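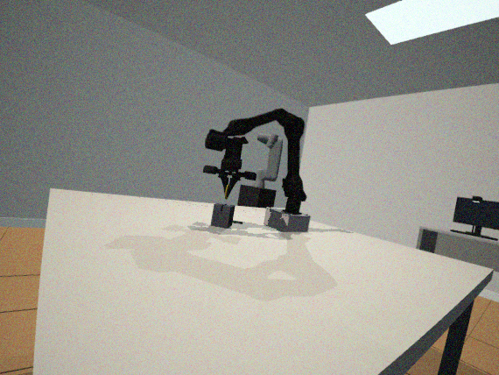
Thread: Switching a rental duplex from oil to a heat pump, worth it?

Home | Forums | Heating & Cooling | New Posts | Search | Log In

ridgepole
I own a two-family house, built in the fifties, and both units heat off one oil boiler in the basement. Hot water baseboard throughout. The boiler still runs but the last service guy told me to start planning. I have two quotes. One is for a new oil boiler. The other is for ductless heat pumps, one outdoor unit per apartment, made by Valetti. The heat pump quote is $4000 more after the rebate.

The tenants don't pay for heat now, it's in the rent. If I go with heat pumps each unit would be on its own electric meter and they would pay. Has anyone done this with people already living there?

marshbank
Did it three years ago, same kind of house. Different brand, Ivia. I kept the old boiler for one winter as a backup and used it on two nights. I took it out the following summer and got the basement space back.

Check your electrical panel before you sign anything. Mine was 100 amp per side and the electrician wanted to upgrade both. That was not in the heat pump quote.

ridgepole
Panels were done by the previous owner. I'll get the size tonight.

coldcellar77
I would put in the oil boiler. You already have the tank, the chimney and the baseboard. Tenants leave heat pumps in the wrong mode, they don't clean the filters, and then they call you. With the boiler there is one thermostat per floor and nothing to learn.

Also baseboard heats every room. With ductless you get a warm living room and a cold back bedroom unless you pay for a head in each.

marshbank
I don't agree on the tenants. I taped a one-page sheet inside a kitchen cabinet and I clean the filters myself in November when I do the smoke detectors. I've had one call, and it was a dead remote battery.

The back bedroom part is fair. How many heads are in the quote?

ridgepole
Three per apartment. Living room and both bedrooms. Nothing in the kitchen or bath.

Panels are 150 amp each.

tworowhouse
150 should be fine, but have them do the load calculation on paper. If either kitchen has an electric range and there's a dryer, it matters.

Bathroom will be cold with nothing in it. We put a small electric wall heater on a timer in ours. Cheap to buy, and the electrician was there anyway.

coldcellar77
So now it's $4000 plus wall heaters plus patching where the baseboard comes off. These jobs grow.

tworowhouse
You can leave the baseboard on the wall. Drain it and forget it. Ours is still there.

saltbox_dan
Moving the heating bill to the tenants is the bigger question and it got skipped. In my state you can't do it in the middle of a lease, and if heat is listed as included you have to change the rent or wait for renewal. I lowered rent $136 a month when I did mine. One tenant was fine with it and the other moved out.

Look up your own city's rules. Don't go by mine.

ridgepole
Both leases renew this summer, so that could line up. I had not thought about lowering the rent but I see why you would have to.

marshbank
Ask how much oil is in the tank, too. I had a lot left when mine came out and the company charged to pump it. Run it down first if you can.

ridgepole
It's a 275 and the gauge says a bit under half. I'll hold off on the next delivery.

coldcellar77
Don't run it so low you pull sludge into the line while there's still frost at night.

saltbox_dan
Agree with that.

ridgepole
Update, 1st March. Asked both companies for revised numbers. The heat pump people added two bathroom heaters and a written load calculation, and it came to another $1000. The oil company didn't change theirs. I'm leaning toward the heat pumps but I want to see the calculation first.

coldcellar77
Your house. I'd still buy the boiler.

Recent threads
Sarkirby dehumidifier shuts off after an hour
Anyone using a Šimek circulator pump?
Baseboard knocking at night
Chimney liner or direct vent for a water heater

This site uses cookies to keep you logged in and to remember your settings. Accept | Manage preferences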